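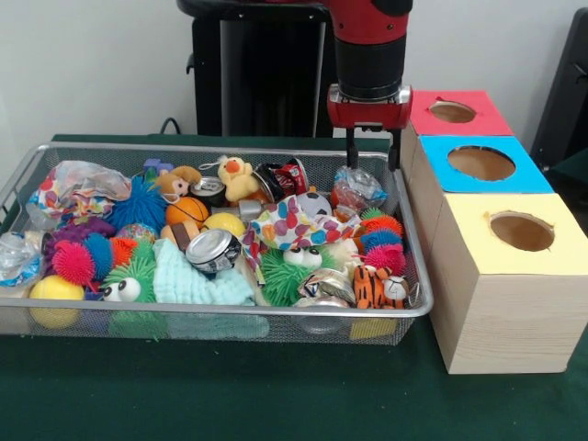 # Rennie low cupboard, two doors

The Rennie is a low cupboard for play rooms, kindergartens and toy libraries. It is made by Nenow and we sell it in our Flirkent shop and by order. Many customers know the older model, Sulledari. The Rennie has the same body, but the hinges are stronger and the doors close more softly.

**Sizes**

- Width: 900 mm
- Height: 1,147 mm
- Depth: 370 mm
- Feet: 100 mm, can be removed

The cupboard comes with two shelves, and you can order a third. Each shelf rests on four steel pins, and the holes for the pins go all the way up the side.
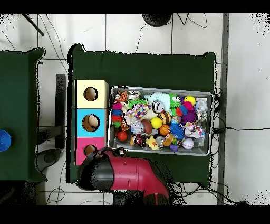 Please think about the height of the shelves before you put the things inside. It is much easier to move a pin when the cupboard is empty. Boxes with an opening in the face, like the pale yellow, blue and pink ones with their round holes, are best kept at the eye level of the child, with the hole turned to the front. Tall things, for example rolled paper or a doll's house, can go on the bottom, and then you may leave out one shelf completely.

## Colours and finish

The body is white in all models. For the doors you can choose white, grey, sea green or mustard colour. The mustard doors are made to order and usually arrive in September if you order in winter. We can send you a small colour sample by post - please write your address clearly.

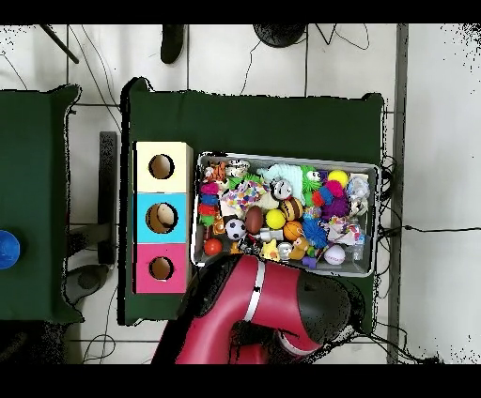
The shelves have a flat front edge without a lip. We kept it like this so that heavy things can slide out and don't need to be lifted over. A metal tray with a raised rim, packed full with small toys, is a good match for such a shelf, as the rim already holds everything together. If you prefer baskets, measure the outside at the top, where they are often widest.

## Fixing to the wall

Every Rennie must be fixed to the wall, also when it stands on carpet. In the box there are two brackets and the screws for timber studs.
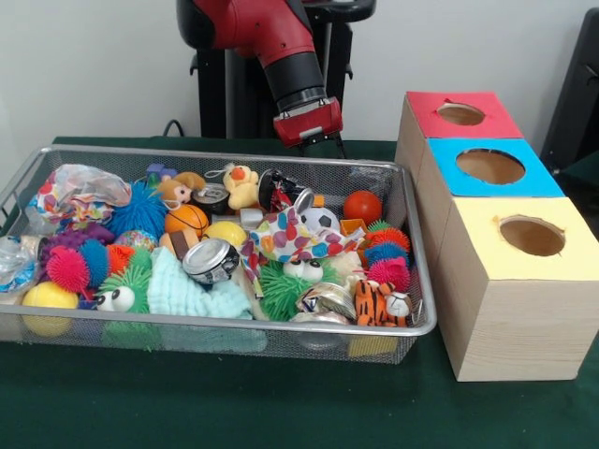 For brick or concrete you will need other plugs, and these are not included. Put the brackets on the back top rail first, then push the cupboard to its place and mark the wall. Two people should do this work.

## Care

Wipe with a damp cloth and a little dish soap. Don't use bleach on the coloured doors - it makes pale spots.

Spare pins, hinges and feet can be ordered separately. Please tell us if your cupboard is a Rennie or a Sulledari, as the hinges are different.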